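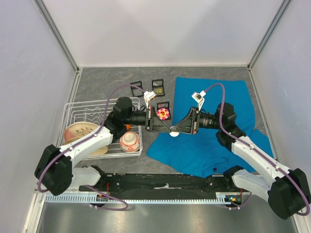 Ausgabe 9, Seite 52

Tendel Doppelarmzelle für Spülküche und Geschirrrückgabe

Produktblatt für Betriebsleitung, Küchenleitung und Instandhaltung

Die Tendel ist eine eingehauste Arbeitszelle mit zwei Roboterarmen für leichte Handhabungsaufgaben in der Gemeinschaftsverpflegung. Vorgesehen ist sie für den Abschnitt zwischen Spülmaschine und Geschirrlager: Teller und Schalen aus dem Korb entnehmen, umsetzen, ablegen, Tücher greifen und zur Seite legen. Der Spülvorgang selbst gehört nicht zum Leistungsumfang.

Aufbau

Beide Arme sitzen auf einer gemeinsamen schwarzen Schiene an der Vorderkante der Arbeitsfläche. Die Greifer erreichen einander in der Mitte des Tisches, sodass ein Teil von einem Arm an den anderen übergeben oder von beiden gehalten werden kann. Die violetten Leitungen werden in offenen Bögen an den Armen entlanggeführt. Der Bogen ist bei der Montage so zu bemessen, dass er in der Endlage nicht gespannt wird.

Rück- und Seitenwände sind hell und ohne Muster ausgeführt. Eigene Aushänge, Dienstpläne und Aufkleber gehören an die Außenseite. Die Arbeitsfläche ist grau marmoriert. Bei Austausch der Platte ist dasselbe Dekor zu bestellen, andernfalls muss die Zelle neu eingemessen werden.

Belegung der Arbeitsfläche

Im Auslieferungszustand ist die Steuerung auf folgende Aufteilung eingerichtet:

Links: Geschirrkorb aus weißem Draht, Teller hochkant
Hinten: schwarze Halter für Kleinteile
Rechts: Tuch, offen abgelegt

Das Tuch muss nicht glatt liegen. Ein zerknülltes Tuch wird angenommen, solange es nicht unter den Korb reicht. Schalen dürfen im Korb schräg stehen. Gläser mit Stiel sind nicht freigegeben.

Technische Angaben

Arme: zwei, spiegelbildlich montiert
Greifer: schwarz, mit Fingern, einer je Arm
Kamerahalter: im Bereich beider Handgelenke
Gestell: Aluminiumprofil
Maximale Teilezahl je Lauf: 25
Wartungsintervall: 2.000 Betriebsstunden
Steuerungssoftware: Wunov, Lizenz im Lieferumfang

Änderung der Arbeitsabläufe

Die Zelle ersetzt keinen vollständigen Arbeitsplatz. In der Betriebskantine Kerslake, in der die Tendel seit Juni läuft, wurde die Spülküche mit unveränderter Besetzung weitergeführt. Verschoben hat sich die Verteilung der Tätigkeiten. Das Umsetzen des Geschirrs am Ende der Schicht entfällt weitgehend, hinzu kommen das Bestücken des Korbs nach Vorgabe, die Sichtprüfung der abgelegten Teile und das Quittieren von Störungen.

Küchenleiterin Lorraine Ellery hat dafür die Pausenregelung angepasst. Die Zelle wird vor der Pause bestückt und arbeitet während der Pause. Bleibt sie stehen, wird erst nach der Pause quittiert. Diese Regel geht auf einen Einwand von Shayne Rutherford aus der Spätschicht zurück und steht inzwischen in der dortigen Betriebsanweisung.

Als Nachteil wurde das strengere Einräumen genannt. Wer bisher Teller und Besteck gemischt in den Korb gestellt hat, muss sortieren. Bei gemischter Bestückung bricht der Lauf ab, und der Korb ist von Hand zu leeren.
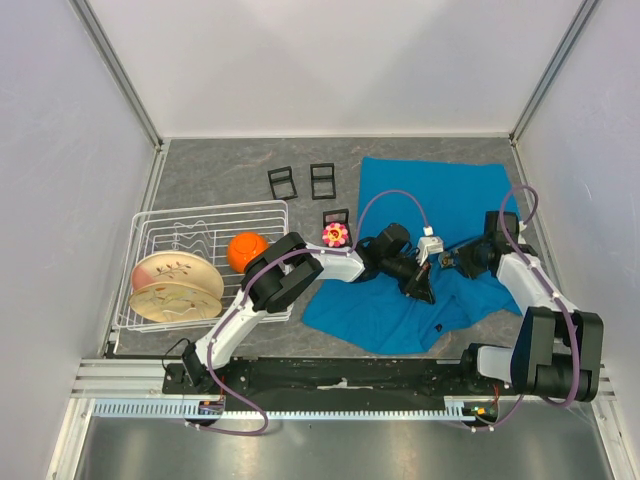
Manby, 4. September 2021

Nachtrag zur Einweisung

Die Einweisung umfasst zwei Abschnitte. Der erste richtet sich an alle Beschäftigten der Spülküche und behandelt Bestücken, Starten, Anhalten und Quittieren. Der zweite ist für die Instandhaltung bestimmt und behandelt Leitungsführung, Greiferwechsel und Einmessen. Beide werden von Kirsty Goodwin am Aufstellort durchgeführt.

Geübt wird mit Tellern, einer Schale im Korb und dem blauen Tuch auf der rechten Tischhälfte. Besondere Aufmerksamkeit gilt der Stellung, in der beide Greifer dicht beieinander über dem Tuch stehen. Aus dieser Stellung darf die Zelle nicht von Hand freigefahren werden. Zuerst ist der rechte Arm über das Bedienfeld zurückzusetzen, danach der linke.

In die Zelle wird nur bei abgeschalteten Antrieben gegriffen. Das gilt auch für das Nachlegen eines einzelnen Tellers.

Lieferumfang

Zelle mit zwei Armen, Geschirrkorb, Halter, ein Satz Ersatzfinger, Betriebsanleitung in deutscher Sprache. Tücher und Geschirr stellt der Betreiber.

Ansprechpartner

Technik und Ersatzteile: Fletcher Tapsell
Einweisung: Kirsty Goodwin
Angebote und Aufstellplanung: Ebony Whitcombe

Für die Aufstellplanung bitte Grundriss der Spülküche und Angaben zum verwendeten Geschirr beilegen.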